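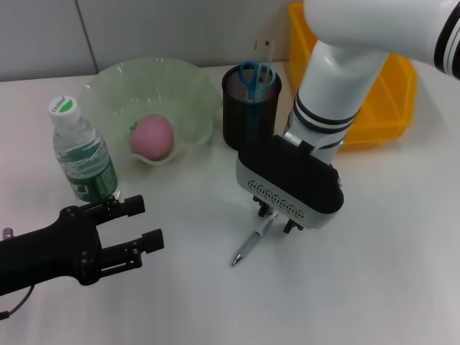

The test table, with both arms in place and the pen next up for the right-hand gripper.

Print this page | E-mail this page

Gripper comparison: progress report to Grevano
Prepared by Viola Greco, November 3, 2022

We have now finished the first half of the comparison you are paying for, and both arms are still speaking to each other. The Ferri fingers are on the left and the Skeltivent unit on the right, as agreed in July. Each has been given the same desk clutter to deal with: a bottle of water, a peach in a glass bowl, a pen, scissors and a ruler in a mesh holder.

To date we have logged 2,601 grasp attempts, of which 503 failed. Most of the failures belong to the pen. It rolls when touched off centre, and the Skeltivent fingers, being short, have to come down almost to the table to get hold of it. We lost a week to setting that height. At one point the arm was pressing hard enough to stop itself and sulk until reset.

The bottle was meant to be the easy one. With a full bottle it is. Half empty, the thin plastic gives way under the Ferri fingers and the whole thing leaves at an angle. Lowering the grip force cured this and made the scissors slip, so we now keep separate settings for each object, which the original plan said we would not need. I wrote the original plan.

The peach has had a hard autumn. Neither gripper marks the skin at the lowest force, but the wavy rim of the bowl confuses the depth readings and the approach is often a little short. Cimley have sent a revised camera mount, and we will fit it before the next block.

Spending is on budget apart from fruit. Still to do: 200 attempts per object with the new mount, then the handover test, where one arm passes the pen to the other. We would like 15 extra days for that. The force logs from the first block can be sent over whenever you want them.

Related items
Gripper comparison: plan and object list
Cimley camera mount: fitting notes
Skeltivent finger height: settings so far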